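Project notebook, Bokel group
14 February 2020

Third go at the tray task in the simulator. Kubo is still the left-and-right pair of arms with the black hands. Mio Tanabe has moved the grasp learning over to her own branch and says it is better. I have the log open and I'm not convinced.

The score went up after 1,709 episodes, fine, but the scoring was changed in January and the old runs were never redone. Comparing the two curves tells us very little. Asked Mio to rerun the old policy under the new scoring before anyone puts it on the Grikow poster.

Other grumbles:
- Friction on the food item is a guess. I'd like it varied by up to 13 per cent and see what survives.
- Two seeds is not enough. I know they take all night.
- Left hand seems to get credit for being near things.

Start pose as it stands now, left hand upright over bare worktop, right hand over the rim of the blue tray, item in the basin:

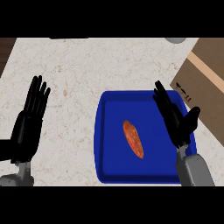 Next
Fix the start pose, then nudge the tray a little each episode. If the score drops badly we have learnt a position and no more - my bet.
Ask Ureo about more machine time. 3,000 episodes per seed would do.
Mio to write up the scoring change properly, with the old weights.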